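Home | Galleries | Kitchen Things | About | Comments (2)

Filed under: Pots We Have Kept

The Coltside kitchen has owned 15 pots in my time and I have been fond of perhaps two. What follows is the May gallery, a short one, as the saucepans are all at Mostov.

A pot with a glass lid is for people who can't leave dinner alone, and I am one of them. My grandmother's lids were solid and she trusted them. I hover. The pale mint one gets the most hovering, with its loop handles, its silver knob and a single ear of corn you can check on through the glare without letting out any steam. It has done 200 suppers and one regrettable jam.

Comments

Rizal Nasution: One ear of corn for that whole pot? Ambitious catering.

Marius Ursu: Mine has the same sort of lid - I dropped it in the sink at Halden. It survived, the sink has a chip.
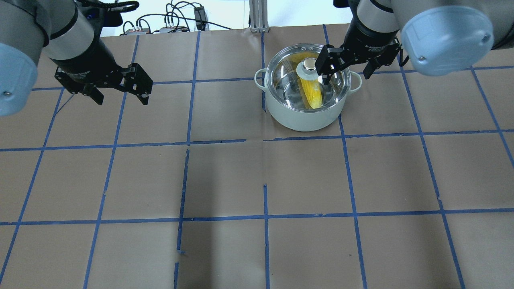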